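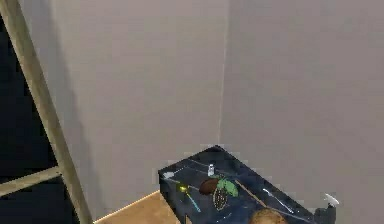
Category: Student robotics competitions

The Tellow Table is a yearly student contest in simulated tabletop tidying, run since its founding out of the computing department at Drimton. Teams write a program that must sort, move or put away a set of small objects on a virtual table. No physical table has ever been involved, although one was budgeted for in the first year and the money went on chairs.

Origins

The contest grew out of a second-year course taught by Eleri Hopkin, who wanted a final project that could be graded without anyone carrying equipment up a flight of stairs. Her students were given a simulated room, a table and a selection of household clutter, and told to do something useful with it. Most of them did something. Hopkin's course notes from the period describe the results as "energetic."

Marek Štefanec, then a teaching assistant, proposed opening the project to other schools. The first public round followed in September, with entries from Drimton, Fivholm and a two-person team from Nicholas who had misread the rules and submitted a program for stacking cups. They placed third.

The room

All rounds take place in the same simulated room, known to entrants as the Corner. It has plain light gray walls, a light brown wooden floor and a dark blue table with a glossy top veined in white and pale blue. The table was meant to look like stone. Its streaks have caused more trouble than any object placed on it, and several early programs spent their whole run trying to pick one up. A thin light blue stick was later added to the object set, and in some layouts it lies close beside a streak. Štefanec has denied that this was done on purpose, in terms that have not convinced former entrants.

A pale ladder-like frame stands at the left of the room. It plays no part in scoring. Requests to remove it come up at most annual meetings and are referred to the following one.

Objects

The object set is a mixture of kitchen items and things that resemble kitchen items. A typical layout includes a small clear bottle with a white cap, a slender silver utensil, a wooden stick and a green leafy piece, together with a brown oval that teams have filed under both "potato" and "nut." The judges accept either. A darker oval with a mesh-like pattern is listed in the rules only as Item F, after a long exchange of messages about whether it was a strainer or a pinecone ended without agreement.

Items may touch or overlap at the start of a run, and the leafy piece usually does. Teams regard the leaf with particular dislike. Its irregular outline makes it hard to tell where the leaf stops and its neighbor begins, and one Fivholm entry solved the problem by treating everything near it as leaf.

Rules and scoring

Each team has one program and a fixed number of attempts. A run is worth up to 600 points, awarded for objects placed in the correct zone, with deductions for anything that ends up on the floor. There is no deduction for time, a decision that was reviewed after a Nicholas program took most of an afternoon to consider the bottle.

Final totals are added up over several runs. The highest on record is 1650, set by a Drimton team led by Mabli Humphreys. The runner-up that year, also from Drimton, finished on 1390 and lodged a complaint about the silver utensil, whose shine had been read by their software as two utensils. The complaint was upheld and the score left as it was.

Teams may have no more than 13 members. The limit was brought in when Fivholm entered its entire introductory class under one name.

Student work

Many entrants join through the Drimton club, which meets during term and is open to students with no background in robotics. New members traditionally start by writing a program that moves nothing at all, to establish a baseline. In two separate years the baseline outscored a finished entry, having knocked nothing to the floor.

Dilwyn Cadwaladr, who looked after the club's shared code for several years, compiled a guide for beginners called Please Put It Down. It remains the standard introduction and contains a full chapter on round objects. Revisions are now handled by Mererid Trevor, whose edition of 2018-11-22 added an index and took out most of the swearing.

See also

Item F dispute
Nicholas cup-stacking entry
Please Put It Down (guide)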